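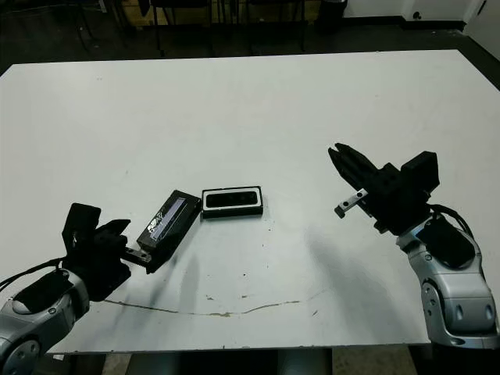 Pasley Laboratory Reports Result in Two-Arm Handling

The Pasley Laboratory has completed the first stage of its study on how two robot arms can share work on everyday packaged goods. The study, led by Victor Athumani, looks at tasks in which one arm holds a box while the other remains free to act on a second item nearby.

The group trained its control program, named Nogueira, on 138 demonstrations recorded by staff operators. Earlier versions treated each arm separately and often brought the two grippers into conflict over the middle of the table. The new version plans for both arms together and updates that plan whenever a held object shifts in the fingers.

In the laboratory's tests, the number of stopped trials fell by 35 percent compared with the earlier program. Most of the remaining failures involved flat cases with little edge to grasp. Dr. Athumani noted that tilted grips also remain difficult, as a box held at an angle can hide part of its neighbor from the cameras.

A second stage will begin in December at the Skakville site, where the team plans to run 2,000 further trials over 3 months. A technical report on the first stage is available to member departments on request from the laboratory office.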